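Skomano set-up guide, section 3: Safe working at the table
Issue 2, 05/01/2026 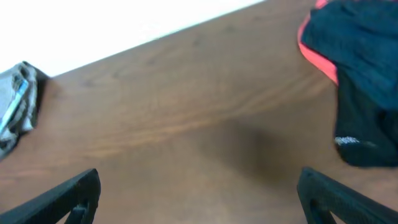
A sticker on the controller does not make a cell safe. Treat the supplier's risk sheet as a claim and check it yourself.

1. Press each stop button in turn. Both must cut the drive — a light on the panel proves nothing.
2. Set the speed limit, then time a full stroke. It should take nearly three seconds.
3. Close the fingers on the test block, never on a hand.
4. Write down what you measured, including any failures.

Note: The Ukar checklist asks only whether a limit has been set. Measure it anyway.

CAUTION: Soft fingertips can still trap skin. Keep hands clear until the drive is off.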